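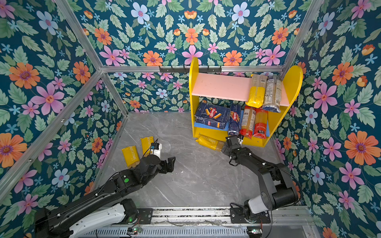 A colleague from the Bollon store wrote under the April list that a package hanging over the edge of the board should be marked as a fail, even when nothing has dropped, and asked why our form has only a line for "items fallen".

The remark is correct and I have added the line. It is item 4 now.

Dry goods corner, pasta shelf and tabletop
Site: Wallolley, unit 20
Date of check: Thursday, August 19, 2021
Marks: OK / Attention / Fail / Not checked

SHELF

1. Shelf stands with full base on the tabletop
OK
Comment: The shelf is turned a little at an angle. I accept this, the form does not ask for straight.

2. Side panels tight to the boards
Attention
Comment: The right yellow panel looks like it leans to the outside. It can be only the angle of view. Please test by hand at the next check and write the result.

3. Heavy and large boxes on the lower board
OK
Comment: The large Barilla box is on the blue board, the narrow spaghetti package next to it.

4. No package over the front edge (new item)
Fail
Comment: Upper board, right end. The transparent bag with the dark blue end goes over the edge. There is enough free place to the left on the same board, so it can be moved back without moving others.

5. Load divided over the board
Attention
Comment: Upper board has packages only at the right end. Left and middle are empty.

6. Labels can be read from the front
Attention
Comment: On the lower board one red and clear bag has the lettering upside down. It is not a danger but it makes the date control slow. Same comment was made in April, please turn the bags when you put them.

7. Bags closed, no tear at the seams
Not checked
Comment: Must be done with the bag in the hand.

TABLETOP

8. Surface free of packages that belong on the shelf
Fail
Comment: Yellow PASTATIME bags are lying in front of the shelf and at the left side. If there is no place for all on the lower board, use the pink one.

9. Surface clean up to the walls
Attention
Comment: See the corner below.

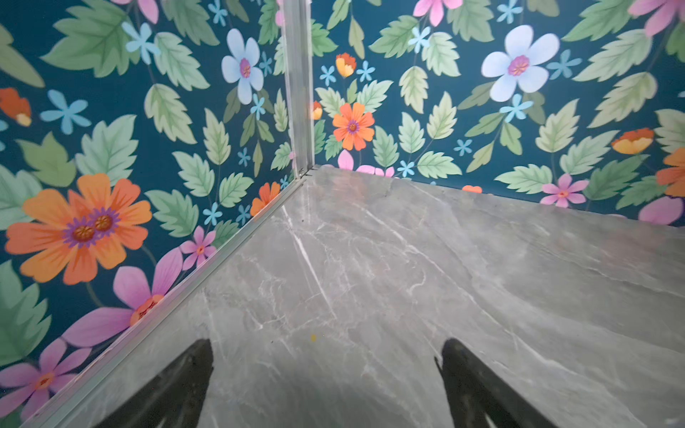
Item 9: back corner, floor surface and metal trim.

A tiny yellow speck on the open surface, and some small dark specks close to where the walls meet. I did not decide what they are. Wipe with a damp cloth, dry, and look again after 2 days. If there are dark specks again in the same place, write it to Skotavel before the next delivery comes in.

10. Corner trim and edge strip
Attention
Comment: The strip along the left wall has a groove. Crumbs can stay there and the cloth does not go in, use the soft brush. On the back wall there is no trim visible, only the seam, so clean along it with the cloth.

11. Wall covering fixed, no loose edge
Not checked
Comment: Press with the finger along the seam, full height. The floral paper has a strong pattern and a small lifted place is hard to see only with the eyes.

TO DO BEFORE CLOSING THIS FORM

Move the overhanging bag back (item 4)
Bring the yellow bags up from the tabletop (item 8)
Brush the groove, wipe the corner (items 9 and 10)
Hand test of the right panel (item 2)

Form 106, keep in the Wallolley folder. Items 7 and 11 stay open until somebody signs them.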